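How Do the Police Find Out What Happened?

By Tuva Strömberg

Maybe you have heard adults talk about a crime in the news. Maybe you have seen a police car outside a shop and wondered what the people inside were doing. In this text I will explain how the police work when something has been stolen. We will follow one case from the beginning to the end. It takes place in a small town called Mellia.

A broken window in Buckley Street

One morning in May, the owner of a clothing shop in Buckley Street came to open her door. She saw glass on the floor. The cash box was gone, and there had been 800 dollars in it. Also a pile of clothes was missing from the shelf by the window.

What did she do first? She did not clean up. She went out again, stood on the sidewalk and called the police. This was a very good thing to do. When you sweep the floor after a burglary, you can also sweep away the signs that the police need.

A burglary is when a person goes into a building without permission to steal something. A robbery is a different word. In a robbery, the thief takes something directly from a person, with force or with threats. Many people mix up these two words, even adults.

The first officers come

Two police officers came to the shop. First they checked that no one was hurt and that the thief was not still inside. Then they put tape across the door, so that customers and curious neighbors stayed outside.

The place where a crime has happened is called a crime scene. The officers write down who goes in and who goes out, and at what time. If a shoe print is found later, they must know if it belongs to the thief or only to a police officer.

What is evidence?

Evidence is everything that can help to show what really happened. It can be a thing you hold in your hand, for example a piece of glass or a glove. It can be a mark, like a fingerprint. It can be a picture from a security camera. And it can be words, when a person tells what he or she saw.

A special officer, who is called a crime scene technician, came to the shop with a big bag. She took many photos before she touched anything. Then she brushed a fine powder on the window frame. The skin on your fingers leaves a little oil when you touch something, and the powder sticks to the oil. So the print becomes easy to see. The lines on your fingertips are your own. Even twins have different fingerprints!

The stolen clothes were important too. The owner made a list for the police, with the color, the size and the price of every piece. A good list is a big help. If somebody later tries to sell the same things, the police can compare.

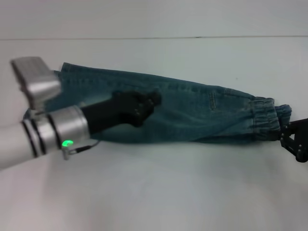

Blue jeans with a gathered cuff at the end of the leg.

Think about how you would describe your own pants to a police officer. "They are blue" is not enough, for there are so many blue pants in the world. Is there a patch? Is there a button missing? Is your name written inside? Small details are what make one thing different from another thing that looks almost the same.

Talking to witnesses

A witness is a person who has seen or heard something. The police went from door to door in Buckley Street and asked the neighbors. One man had heard glass break at 4 in the morning. A baker, who starts her work very early, had seen a gray van with one broken light.

The police talk with each witness alone. Why? If two people talk together first, they can begin to remember the same story, even when they saw different things. Our memory is not like a film. It can change a little every time we tell it. So the police ask open questions, such as "What did you see?" They try not to ask "Was the van gray?" before the witness has said anything about a van.

If you are a child and you have seen something, you can be a witness too. There are officers who are trained to talk with children. You can sit in a calm room, you can take a break, and it is completely okay to say "I don't know" or "I don't remember."

Who is a suspect?

After some days, the police found a gray van with a broken light. It was parked in Farau, the next town. They asked a judge for a search warrant. A warrant is a paper that gives the police permission to look inside a place. The police cannot go into anybody's home or car only for the reason that they feel like it. There are rules for this, and the rules protect all of us.

In the van they found clothes that matched the owner's list. Now the man who owned the van was a suspect. A suspect is a person the police think may have done the crime. Please remember the word "may." A suspect is not the same as a guilty person. Perhaps he had lent his van to a friend. Perhaps he had bought the clothes and did not know that they were stolen.

A suspect has rights. He has the right to a lawyer, who helps him and explains the law. He also has the right to be silent.

What happens in court?

When the police are ready, they give everything they have found to a prosecutor. The prosecutor decides if there is enough evidence to go to court. In court, the prosecutor tells why she thinks the person is guilty, and the lawyer for the suspect speaks for him. The witnesses come and tell what they know. Then a judge, or a group of ordinary people called a jury, must decide.

In our case, the fingerprint on the window was the same as the print of the van owner. The court found him guilty. He had to pay back the money from the cash box and also a fine of 2000 dollars. A fine is money that you pay as a punishment. For more serious crimes, people can be sent to prison.

The owner of the shop got her clothes back, but it took a long time. The police had to keep them until the court was finished.

Words to remember

Burglary: going into a building without permission to steal
Crime scene: the place where a crime has happened
Evidence: things, marks, pictures or words that help to show what happened
Witness: a person who saw or heard something
Suspect: a person who may have done the crime
Warrant: a paper from a judge that gives permission to search
Fine: money you pay as a punishment

If it happens near you

Do not go in if you see a broken door or window. Go to an adult you trust, or call the emergency number. Tell them where you are. Do not follow anybody, and do not try to catch a thief by yourself. If you feel scared afterwards, talk about it with somebody at home or at school. Many people feel like this after a burglary, also grown-up people.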